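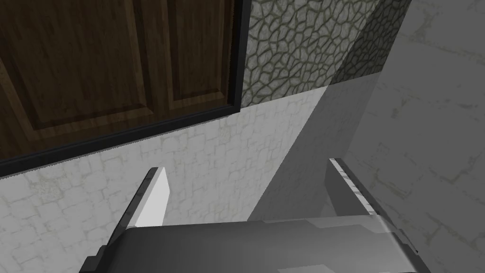 Can a machine do the boring kitchen stuff yet?

kettlecorn_dee
OK I have to gush. I've been following the simulated kitchen work for over 18 months and it's SO much further along than I expected! Opening cupboards, putting cups away, wiping down. Two years ago I'd have laughed. I really think we get a decent chore robot in an ordinary house before my youngest is out of school.

garstead_mike
Simulated being the key word. I run a small shop floor and we tried a Drorkimen arm on bin sorting. Great on their demo parts, then 14 jams in the first week with ours. My cupboard doors at home are warped and one hinge squeaks. Is that in the simulator?

kettlecorn_dee
Some of it can be! You can change the friction, the hinge stiffness, the lighting, all of it, and run it overnight as many times as you like. And cabinet doors are a lovely test - you have to find the handle, get a grip on it, then swing the whole arm along with the door without bashing the one next to it.
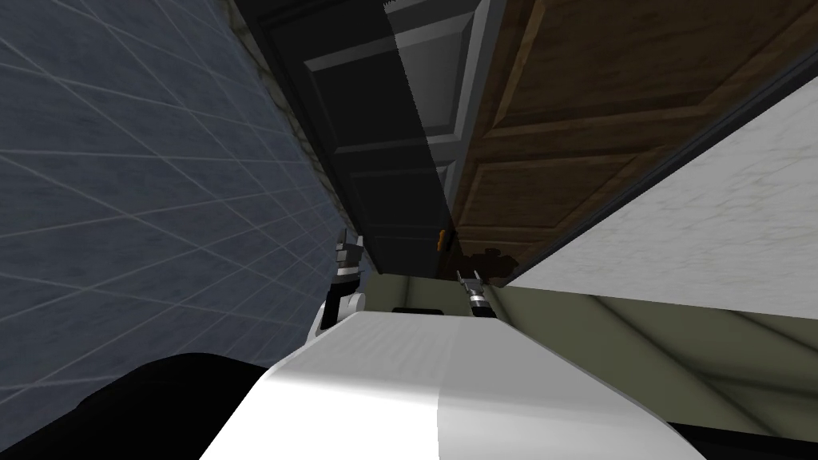

Two arms make it more interesting again, because one can hold the door while the other reaches in. I could watch that stuff all evening (and I have).

Rukhsana Khattak
I'm with Dee on the progress and with Mike on the timeline. Tight corners are the hard part for me. A person just leans a hip out of the way. A robot has to know where its own elbow is the whole time.

sethi_fan
Who's paying though? The Kinden rental was 3100 a month last I looked. I can empty a dishwasher in 6 minutes for free.

garstead_mike
Ha, same. To be fair, we kept the arm. Once we stopped mixing part sizes it got pretty good, and the night crew likes it. I just wouldn't let it near my glasses.

kettlecorn_dee
Mike!! You buried that! So it does work on a real floor.

garstead_mike
On one job, with one kind of bin. Ask me again in May, we're trying it on lids next.

Rukhsana Khattak
Please post how the lids go. Round ones or square?

garstead_mike
Both, unfortunately.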